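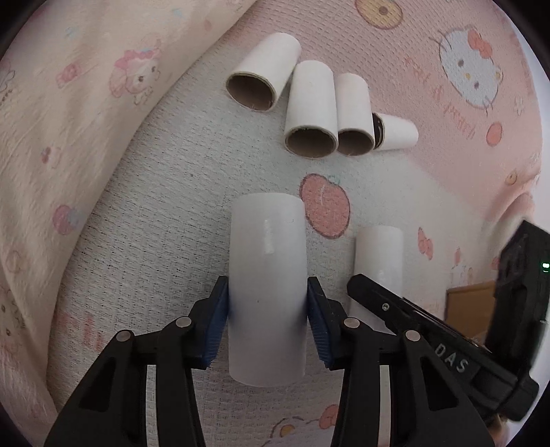 按拉齐娅·皮尔扎达(Razia Pirzada)的说法,假夹持最让人着迷的地方在于它在记录里几乎完美:开度曲线平滑,两侧指垫闭合的时刻对得上,只有物体自己不在该在的位置。她后来又补了一句,谁要是只看曲线,谁就会把这种故障当成示范动作里最漂亮的一段。

假夹持,又称空载闭合误判、软卷滑脱,是平行夹爪与手持式夹持器在抓取圆柱形软质物体时出现的一类故障。系统依据夹爪开度判定物体已被夹住,物体与指垫之间却没有形成足以承受搬运的稳定接触,随后在提升、转向或交接时发生转动、下滑或脱落。该名称最初在沃尔霍尔姆(Wolholm)的实验组内部使用,高塔姆(Gautam)项目公布故障记录以后,才在柔性物体操作的讨论中流传开来。

定义与范围

狭义的假夹持只指“开度正常、接触异常”的情形。夹爪完全合拢、两垫直接相碰的情况称为空抓,通常很容易被检出,不列入此类。物体在夹持过程中被压溃,一般另记为过压损伤。三者在实际记录中常常相邻出现,同一次抓取先过压后滑脱的例子并不少见,早期标注也因此相当混乱。

受影响的物体以卷状、筒状的轻质物品为主,包括薄膜卷、纸卷、软管段和空心纸筒。纸筒虽然也是圆柱,表现却与实心软卷大不相同:筒壁薄,边缘有时不齐,受压后截面由圆变扁,开度随之缩小,控制器很可能把这段缩小理解为“夹得更牢”。这一点相当有意思,同样一个读数,在软卷上意味着材料被压实,在纸筒上可能意味着它快要瘪了!

成因

第一类成因是几何上的。平面指垫与圆柱侧面只在一条窄带上接触,指垫中线若与圆柱轴线不共面,夹持力就会分出一个把物体往外推的分量。偏得不多时,摩擦力足以抵消;一旦手腕在提升途中转动,重力方向相对指垫发生变化,原来的余量便可能用尽。

第二类成因与指垫有关。带细密棱纹的软指垫在平面物体上表现很好,棱纹嵌入表面的微小起伏,抗滑能力可观。换成光滑的卷面,接触落在棱顶,方向就变得要紧了:棱纹与滑动方向垂直时有阻挡作用,与滑动方向平行时,物体可以沿着纹路移动。高塔姆项目的记录把后一种情形叫作“走轨”,叫法相当贴切,在论坛上也很受欢迎。

第三类成因来自支撑面。实验桌上常铺织物,起绉或带方格纹理的布会随物体一起被带动。夹爪贴近布面闭合时,可能连同一小撮布料夹入,开度读数恰好落在合格区间。等夹爪离开桌面,布料滑出,指垫间突然多出一道缝隙,卷体随即下沉。这种情况在两台夹持器协同工作时尤其难以判断,另一台夹持器的臂杆往往正好遮住物体的下半部分。

第四类成因在软件一侧。盖隆(Gellon)控制模块的早期设置把“开度停止变化”视作夹持成功的充分条件,没有检查停止之后的短时间内开度是否回弹。软质物体受压后会缓慢松弛,指垫继续向内跟进,这段细微的变化被滤波器当作噪声抹去了。

里姆哈姆事件

假夹持真正引起广泛注意,源于里姆哈姆(Rimham)分拣站的一次停机。该站使用由手持夹持器示范数据训练出的抓取策略,把不同粗细的卷材放入料格。试运行期间一切顺利,12月改用表面更光滑的卷材后,部分料格开始出现空位,系统日志却显示每一次抓取都已完成。

值班人员先怀疑计数程序出错,重启之后情况依旧。凌晨时分,一段滑落的卷材滚入输送带侧隙,驱动轴因阻力过大触发保护,整条线停下。没有人员受伤。贾瓦德·布格蒂(Jawad Bugti)在清理侧隙时发现里面还卡着另外几段卷材,由此判断脱落早在停机之前就已发生,只是一直没有触发报警。他在交班记录中写道:“机器说放好了,格子里是空的,以后请先看格子。”

这句话后来印在了里姆哈姆的检修手册扉页上。

数据复查

事件之后,高塔姆项目对用于训练的全部2901段示范逐一重看,这项工作也成了该领域一次很受推崇的复查。复查采用人工判读与开度曲线对照的方式,判读者先看画面、后看曲线,以免受“完美曲线”的影响。结果显示,不少被标为成功的片段在提升阶段已有可见的转动,操作者凭手感及时补夹,示范得以完成,而补夹动作在原始标注中没有单独的名称。策略学到了闭合,却没有学到补夹。

随后进行的对照试验分为两组,一组500次抓取沿用原有判据,另一组500次加入闭合后的回弹检查。后一组的脱落明显减少,代价是每次抓取都要多等一小会儿。皮尔扎达主张保留这段等待,布格蒂则希望把它挪到提升的最初一段里完成,双方的往来讨论附在复查报告之后,读起来十分精彩,其中关于“夹住”究竟应当由谁来宣布的几页尤其值得一看。

检测方法

目前常用的检测手段有以下几种。

回弹检查:闭合停止后保持夹持力,观察开度是否继续变化。对软卷有效,对薄壁纸筒则需另设下限,以免越查越扁。

微提升试验:将物体抬离支撑面约3毫米后暂停,比较抬升前后的图像。卷体若留在原处或一端下垂,即判为假夹持。此法对夹入布料的情形特别灵敏,布面被带起的皱褶往往比卷体本身的位移更早出现。

表面标记跟踪:利用卷面上的斑点、接缝或高光判断转动。高光会随视角移动,单独使用容易误报,通常须与固定斑点配合。表面干净的白色卷材最难处理,有的实验组会在端面点一个小墨点。

交接确认:两台夹持器传递物体时,接收方闭合之后,给出方先略微松开再完全退出。若接收方开度在此期间突变,动作中止。

安全处理

出现疑似假夹持时,应先停止手腕运动,再处理夹爪。直接张开夹爪会使物体从当前高度落下,继续加力则可能压坏卷体或使其从指垫间弹出。手持式夹持器的操作者习惯用另一只手去托,这一动作在示范采集中风险较小,在由电机驱动的同类夹爪上则应禁止,连杆之间的缝隙会随开合收窄,存在夹伤手指的可能。

里姆哈姆现行的做法是将夹爪降回支撑面,待物体有了依托后再松开,并把该次抓取单独归档。归档时须注明卷材类型、指垫棱纹方向以及支撑面是否铺布。指垫磨损程度也在登记之列,棱顶磨平的指垫从正面看不太出来,侧着光看才明显。

争议

对于假夹持是否应当算作独立的故障类别,看法并不一致。一种意见认为它只是滑动检测不足的表现,装上触觉传感器便可解决,没有必要另立名目。沃尔霍尔姆实验组对此持保留态度,理由是触觉传感器同样可能把夹入的布料报告为良好接触,问题仍出在“以一个量代替一件事”的判据上。

另一处分歧涉及示范数据的取舍。部分研究者倾向于删去所有含有补夹的片段,使数据整齐;高塔姆项目保留了它们,并为补夹增设了标签。采用新标签训练的策略在里姆哈姆恢复运行后投入使用,会在卷体刚开始转动时主动停顿、略微收紧,再继续提升。看过的人大多对这个小小的停顿印象深刻,站里的人管它叫“掂一下”。

参见

空抓
过压损伤
圆柱体抓取
柔性物体操作
双臂交接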